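# Coffee from a drink dispenser gets weak and bitter before the break is over. What do I do wrong?

**Kianoush Hassanpour**

Hello to all. I help with the drinks at the meetings of our translators' association, Stadevier. We meet in a rented hall, and people arrive over a long time, so I can't make every cup fresh. In December we stopped using the old thermos jugs and began to put the coffee in tall dispensers with a tap, the kind hotels have at breakfast.
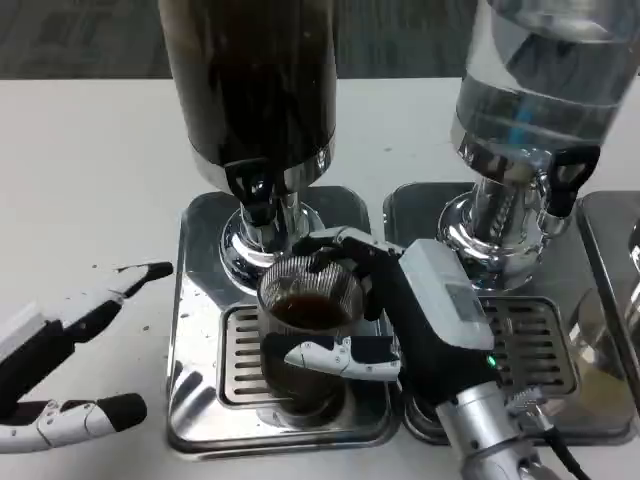

My problem is the taste. I brew at home the evening before, 8 liters, with a medium roast from Zumis, ground for a paper filter. I let it cool on the kitchen counter, and in the morning I carry it in bottles. At home it is good. At 11 it is acceptable. By the afternoon it tastes flat, and some people say "like cardboard". If I add ice it becomes thin, if I don't add ice it becomes warm like the room.

I use 1000 g of coffee for two brewings of this size, so I don't think I am saving on the beans. Should I change the coffee, the water or the way I brew? I would prefer not to buy a new machine. Also, is it a bad idea to leave it on the counter all night?

---

**Nevzat Kırmızıgül**

I had this same trouble for two summers at a small café, so I will write what I learned, and please excuse if it is long.

First, your brewing. Hot filter coffee which cools slowly loses its smell, and after this the bitter part is what stays on the tongue. It is not the fault of the beans. For serving cold I would make a real cold brew:

1. Grind coarse, like rough sea salt. A paper-filter grind is too fine and you will get mud.
2. Use 1000 g of coffee for 8 liters of cold filtered water. This gives a strong concentrate, stronger than you want to drink.
3. Stir one time, cover it, put it in the refrigerator overnight. I leave mine 16 hours.
4. Strain through a cloth, and then through paper. Don't squeeze the cloth.
5. Dilute with cold water just before serving, one to one, then taste. Some roasts want a little more water.

The concentrate keeps well in closed bottles in the refrigerator, so you can prepare it one day earlier and not be tired in the morning. And yes, please stop leaving it on the counter. Put it in the cold as soon as you can. 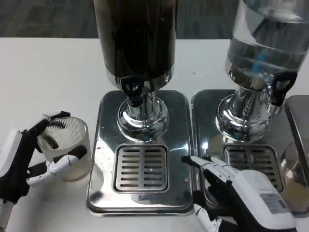
About ice: don't put it loose into the coffee. If your dispenser has an ice tube in the middle, fill that one. If not, freeze some of the coffee in trays and use these cubes, they melt and the drink stays the same. You can also fill the dispenser only halfway and keep the other half in a cool box. I found this better than all the tricks with ice, but somebody must remember to refill.

Second, the taps. Please take them apart. Coffee leaves an oil, and old oil has exactly the cardboard taste you write about. Rinsing with water does nothing to it. I unscrew the tap, soak the parts in warm water with a cleaning powder made for coffee equipment (mine is from Breritz, but any will do), brush inside the spout with a small bottle brush, and rinse until there is no smell. Check in the manual that your parts can be soaked — some coatings don't like it. The rubber ring should go back dry and flat or it will drip.

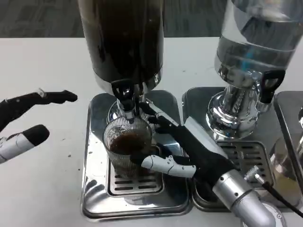
*Dispensers on their steel bases, with the dark one at left filled with what is probably coffee or cold brew.*

If you try only one thing first, clean the taps, it costs nothing. Then change the brewing at the next meeting and compare.

---

**talebi2000**

just buy the ready concentrate in cartons. we do it in our office and no one complained, you open it and add water. more expensive but you sleep longer

---

**Kianoush Hassanpour**

Thank you both. Nevzat, I opened one tap this evening and I am ashamed of what was inside, it was brown and sticky like syrup. I will soak all of them tomorrow. One thing I still don't understand: do you dilute in the bottle or directly in the dispenser?

---

**Nevzat Kırmızıgül**

In the dispenser. Water first, then the concentrate, and one slow stir with a long spoon. Let the first half cup run out before you taste, because what stands in the tap is not mixed yet.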